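Wanted: people willing to read other people's terrible handwriting

Posted 05/02/2020

The parish of Gritwood kept its accounts from 1678 onwards in a hand that can only be called spiteful. We have photographs of all of it, we have a website to put it on, and we are short of people who can tell an "s" from an "f" without losing their temper. Hence this notice.

The Gritwood Papers project is looking for transcribers. You will be sent pages to type up at home, in your own time, and you will join us once a month at the Bezerra Rooms in Wameck to argue over the words that defeated you. Last month we gave most of an evening to what was either a payment for mending the bell or a payment for minding the bull.

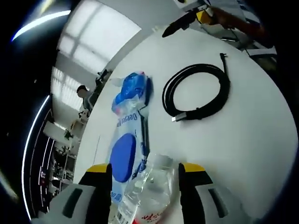 What you'll be doing

Typing what is on the page. This is harder than it sounds, as the clerk could not spell and you can, and you will be tempted to help him. Please don't. If he paid a man for "caringe of dunge", then that is what we publish.

Each page runs to 100 to 160 words, a few of them legible. Some people manage a page over breakfast. Others have been on the same one since October and we have stopped asking.

Bring a laptop to meetings if you have one, and its charger, as the discussion tends to outlast the battery. 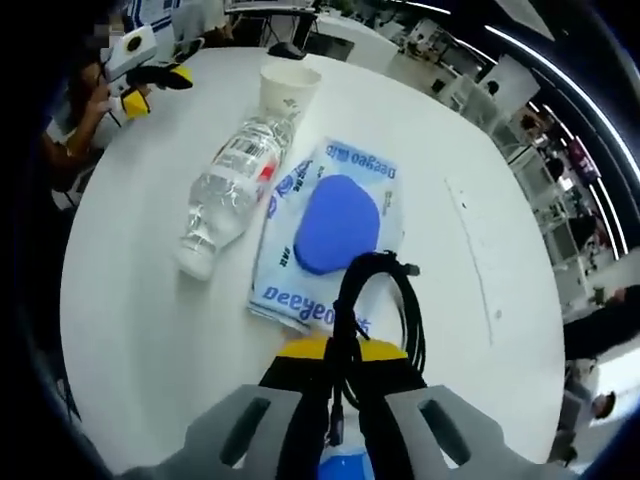 You don't need Latin, a history degree or a waistcoat. Celeste Painemal will teach you the letter forms at your first meeting, and lends out a crib sheet that she would like back.

What you'll get

No wages, I'm afraid. The Studach Fund gave us £2000, which went on photographing the volumes. We can repay bus fares and offer tea and coffee, and your name will go on the website beside every page you finish, spelled more carefully than the clerk would have managed.

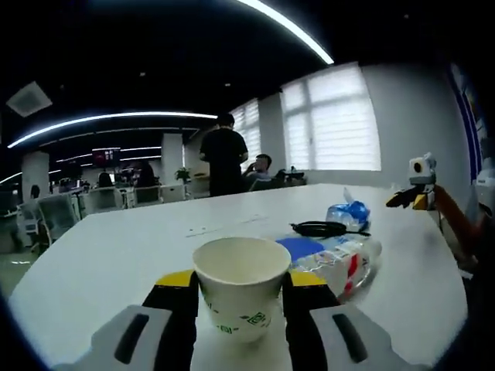

You will also learn a great deal about drains. The parish spent heavily on them and complained about them at length, and anyone hoping for murders should know we have so far found one stolen goose.

How to apply

Write to Gualtiero Orlandini at the Bezerra Rooms, Wameck, with a few lines about yourself and which evenings you can manage. He will send you a sample page to try. Guess where you must, and put a question mark after it. Typed letters preferred.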